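Ticket 198: Wide gripper vs. narrow gripper in sim, wrist camera view not matching between the two
Opened by Sarmīte Sproģis, Brusavine test group

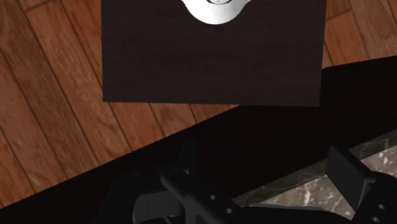

What I was trying to do

Hi everybody, and thanks in advance for reading, I know I go on a bit. I've been comparing the two grippers we have models for, the Brastmont (the wide one with the perforated bars) and the Illey (the slim one), on the same simulated arm with the same controller. The task is a plain reach toward the white object on the dark board, and then a grasp if the reach goes well. I wanted a fair side-by-side before we decide which one to order for the real bench, so everything except the gripper was supposed to stay the same: same start pose, same camera mount, same lighting, same seed.

The still is from the wrist camera with the Brastmont fitted. Both fingers are down along the bottom, and the white object is up at the top of the view with only its lower part showing.

What goes wrong

With the Illey, the whole object is in view at the start pose and the reach is lovely, I could watch it all day. With the Brastmont, the top of the object is out of view from the very first step, and the controller seems to aim for the middle of the part it can see. It comes in low, touches the board, and stops with a contact warning. I ran each gripper 40 times. The Illey had 2 failed reaches, both late in the batch. The Brastmont had 10, and every one of them ended with the same warning.

I'd love to say the Illey is simply the better gripper, but I don't trust that yet. It feels like a camera problem to me, and I'd hate for us to pick hardware on the strength of a bad mount.

Things I've tried so far

1. Restarted the simulator and reloaded both models from scratch. No change at all.

2. Checked the start pose joint by joint. The numbers are identical for both grippers.

3. Turned off the second light, in case the dark fingers against that big black surface were confusing the segmentation. The mask on the fingers got a little cleaner but the reach still came in low. I turned the light back on afterward, so please don't worry about that if you open my setup.

4. Slowed the controller to half speed. The Brastmont still touched the board, only more politely.

5. Swapped the controller for Do, our older one. Do doesn't use the camera for the final approach, and with Do the Brastmont reached the object just fine. I got rather excited about this one! It makes me fairly sure the fingers and the arm model are all right, and that the trouble is somewhere between the camera and the newer controller.

6. Opened the two gripper files next to each other and read the camera section line by line with a cup of coffee. The Illey file has the camera attached to the wrist link. The Brastmont file has it attached to the gripper base, and that base is pitched a few degrees from the wrist. I went past this twice before I noticed it.

Update, Saturday, late morning

I moved the Brastmont camera over to the wrist link, copied the offset from the Illey file, and ran a short batch. The full outline of the object is now in view at the start pose and the contact warning hasn't come back. The finger tips take up a bit more of the picture than I'd like, and on one run the left finger covered the edge of the object just before closing, so there may be some fiddling left to do with the offset. I haven't rerun the full set yet, so please don't quote the earlier failure counts in the comparison sheet. I've grayed them out there for now.

What I'd like help with

Could somebody who knows the Brastmont model better than I do tell me whether the camera was put on the gripper base on purpose? If the real one ships with its bracket in that spot, then my fix makes the simulation nicer and the comparison less honest, and I'd want to put it back and retune the controller for that view. I looked for a note in the model folder and only found the one from March about finger friction.

Also, does the newer controller have a setting for how it treats an object that runs off the top of the view? I found one for the sides but nothing for top or bottom.

Status: open, workaround in place
Next step: full rerun of both grippers once the mount question is answered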